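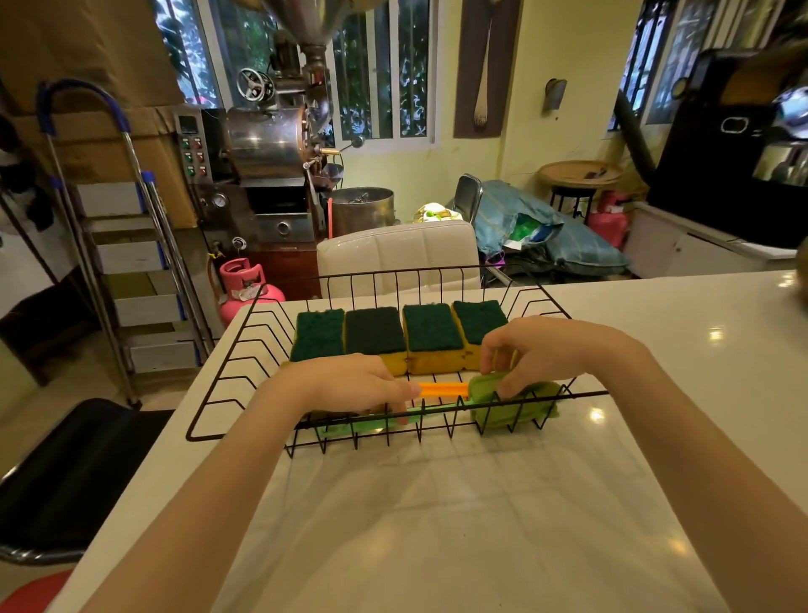
## Splitting a dish rack task for our school robotics unit

**Zainab Adeleke**

Our senior robotics class is preparing demonstrations for a two-handed tidying task, to be assessed in May. Students handle an orange-handled tool with a green cloth-covered end over a wire dish rack, with four sponges along the back. We have 400 demonstrations and the trained policy stalls whenever both hands are over the rack. Should the handle work be labelled as a separate stage from the sponges?

**Pádraig Hegarty**

I would recommend separate stages. In the programme I supervise, episodes were divided at the moment either hand changed its grip, and students wrote one short label for each segment. Please also ask them to keep their wrists low, as the fingers are readily hidden by the hand itself. Nearly 70 of our episodes were set aside on that account.

Four hundred is a modest number for two hands. We required 700 — and the sponges stayed in the same order throughout.

**Crisóforo Beltrán**

We use Zolance for labelling. It is satisfactory.

**Fatima Gumede**

I respectfully differ on sponge order. Vary it from the first session, or the policy will learn positions only. Our club managed with 300.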